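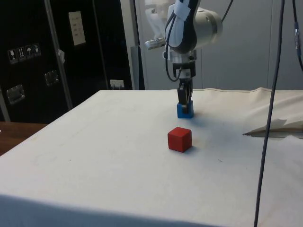
The baton exchange is the one part of the 4x100 relay that a team can improve without anyone getting faster. Our project compared two ways of receiving the baton, the upsweep and the push pass, using sprinters from the Skirkus and Thibodeaux track clubs. The outgoing runner has to take hold of an object without looking at it, at close to full speed. A gripper closed on a small blue cube has contact at the sides and no palm behind it, and a weak baton catch is much the same, with the thumb on one side and the fingertips on the other. We called this a pinch catch. A catch where the baton reached the palm was called a full catch.

Method

17 runners took part over the month of July. Each worked with a regular partner where possible. In total we recorded 450 exchanges, half with each pass. All of them were run in lane 4 on the Filtance track, between 4 and 6 p.m. Times came from a pair of Zestex timing gates placed at the two ends of the exchange zone. Zane Navickas set the gates and kept the log. Catches were sorted into pinch or full from video after each session. Drops and passes outside the zone were logged but left out of the averages.

The go mark was measured in shoe lengths and taped down before warm-up. Runners could move it once, after their first three attempts.

Results

The fastest exchange of the project was 2326 milliseconds from gate to gate, on a push pass with a full catch. Push passes were faster on average, but they also gave more drops in the first week. The upsweep gave more pinch catches, mostly when the incoming runner was tired and the baton arrived low. After a pinch catch, many runners moved the baton in the hand during the next few strides, and their arm swing was uneven while they did it.
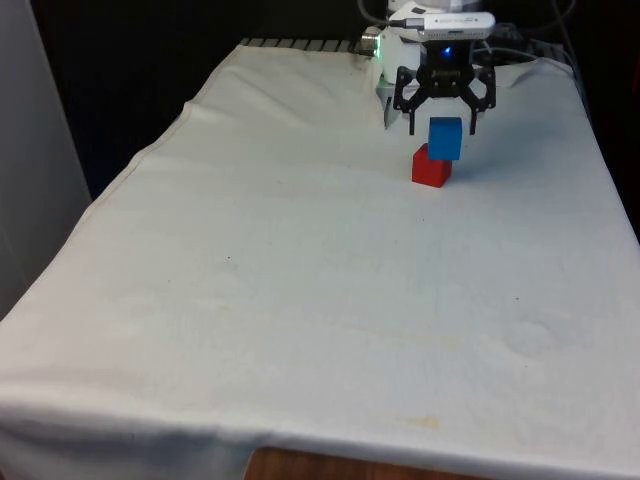

Figure 2. Blue block held just above the red block.

Limits

Headwind was not measured. Two pairs were split up by injuries and had to work with new partners, so their last sessions are hard to compare with the earlier ones. The video was too blurred in a few late sessions to sort every catch, and those exchanges were timed only.

For the next season we would tape the go marks a day early and test the second and third exchanges separately, as the curve seemed to matter more than we expected.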